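Insulated lunch bags and fresh vegetables: report of our group project
Food and Materials module, Asbridge College

1. Why we chose this subject

Many students in our college bring lunch from home and keep it in a locker until the break. We wanted to know if a simple insulated bag is enough for raw vegetables, or if a cold pack is necessary. We began in October with a short questionnaire. We received 689 answers, and the vegetable most often named was cucumber, so we decided to work with it.

2. Materials

We compared two bags, which we call Bristar and Torent after the shops where we bought them. Both are of fabric and close with a zipper. The cucumbers came from the Londoño grocery next to the college. We always bought them on the same morning and did not wash them before the test.

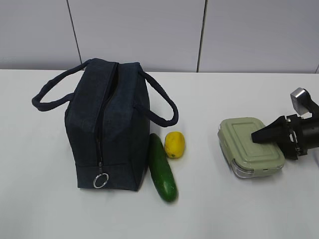
Photo: project group, Asbridge College

The navy bag is tall and narrow, so a whole cucumber must go in standing up. The ring on the zipper is easy to hold, also with gloves. The two handles are thick like a rope and they do not stay up by themselves, which was a small problem when we put the bags close together on a shelf.

3. Method

Each bag was closed completely and left in a locker for 6 hours. We measured the temperature inside at the beginning and at the end. We made 14 tests in total, half of them with a cold pack. After each test we cut the cucumber and wrote down how firm it was.

4. Difficulties

Our thermometer was slow, and in the first tests we opened the bag too long to read it. Those results are in the table of the appendix, but we did not use them for the comparison. We would also like to repeat the work in summer, when the lockers are much warmer.

Last updated: Fri 31 March
Contact the department | © Asbridge College | Back to top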